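My record shelf is now 14 choir records longer, and I want to write down why, before I forget the order of events.

In January I found a box of old LPs at a church sale in Lomembridge. Most of them were made by a small private label called Dulero, which recorded parish choirs and country organs and sold the discs mainly to the families of the singers. I did not know the label at all. The sleeves are plain, with the text typed a little crooked, and on two of them the name of the organ builder is spelled in two different ways.

The one I play most is evening music from Hever. The choir is small and the sopranos arrive at the high notes a bit late, but the room is beautiful. After the last chord of each psalm you hear the sound go up and stay there, and the engineer had the patience to wait for it. On many modern recordings this silence is cut too early for my taste.

I copy the records to files so that I can listen while I walk. My way is slow – one side at full length, no noise filter, and I mark the tracks by hand afterwards. I tried a filter once, and it removed the clicks together with the breath of the organ. Now I take out only the worst clicks, one by one, and I leave the rest.

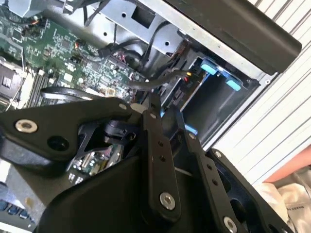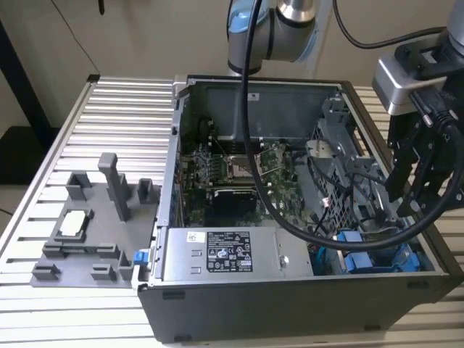

*An open computer case and its inside.*

So far I have finished nine records. The numbers on the labels are a puzzle. The Hever disc is 695, and another one, with Advent carols, is 3,380, but I cannot believe that such a small company made so many titles. Maybe the first digit means the year or the size of the disc. A collector on a forum told me that each title was pressed in roughly 2,000 copies, and this also seems to me very high for a village choir.

The record I still look for is the second volume of the Ekpo organ recital. I have only volume one, and it stops in the middle of a suite, after the slow movement. The sleeve says "continued on the next record", and so I have been waiting for the fugue for several months. If you have it, even with scratches, please write to me. I can pay the postage, and I would be glad to send you a copy of my file of the first volume.

Next I will do the Advent carols. Side two has a deep scratch near the beginning, so it will need a few evenings.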